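An afternoon at the Parkura open day in Bustenell

Monday, January

By a reader of the Lerlow newsletter 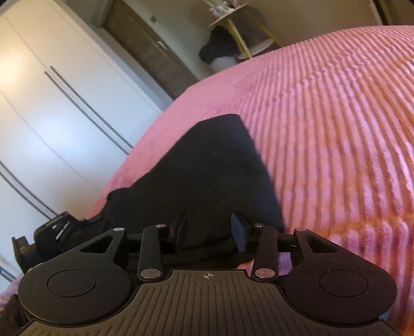 I went to the open day because I write software for packing machines, and I wanted to see how other people solve the problem of soft things. Parkura has its office on the second floor of a former school in Bustenell. The lift was out of service, so I arrived a little late and missed the welcome speech.

The company makes software for robots that work with clothes and bedding. The data comes from grippers which a person holds in the hand, one for the left and one for the right, and the recordings are made in normal homes. A presenter showed us several of these recordings on a wall screen. One had black fabric laid out on a bed with a pink ribbed blanket, and it became the subject of a long discussion.

The difficulty is easy to understand when you see it. The fingers of the gripper are dark and the fabric is also black. In some places I could not say where the finger finished and the cloth started, and the perception module has the same trouble. Their first version made a mask of the cloth by colour and included half of the left finger. The present version knows the geometry of the gripper and removes it before it looks for the cloth edge. I asked if they had tried to paint the fingers white. They had, but then the mistakes came with white sheets.

After this we moved to the planning room. The planner does not try to model every fold. It keeps a small set of points along the border of the cloth, with a confidence for each point, and chooses two of them to grasp. If the confidence is low, it asks for another view before it moves. I liked this part best. In my own work we always choose something, even when the data is poor, and we pay for it later.

The control part was shorter, and I did not follow all of it. The policy gives a short sequence of positions for both hands, and a slower layer checks that the hands will not meet. The check uses 100 samples for each sequence. A visitor from Tanasarn asked what happens when all are rejected, and the reply was that the arms stop and wait for a new plan. In the demonstration this happened two times.

For me the most useful stop was the table with the labelling tool. Each recording goes through an automatic check for synchronisation between the two hands, and a bad one is refused before a person spends time on it. The tool shows the two tracks one over the other, with a slider. From 3000 recordings in the last collection, 499 were refused, mostly for lost tracking when the hand turned quickly towards a plain wall or shiny furniture. They said the number openly, and I respect this.

I have two small complaints. The sound in the planning room was poor, and the printed programme had the wrong room for the last talk. Coffee was good. The bus back to Lerlow leaves at 17.40 and it is necessary to walk quickly.

Comments

marrow_lane
Thank you for writing this. Did they say if the labelling tool will be released? We have the same synchronisation problem and we do it by eye.

The author
They said "maybe this year", only the viewer and not the check. I would not plan for it.

tin_kettle
I was in the morning group. Our demonstration stopped once, on a towel. I also wondered about the 100 samples, would 1000 not be safer?

The author
Somebody asked it in our group also. With 1000 the layer becomes too slow for their computer.

oldferry22
The lift was broken last year too.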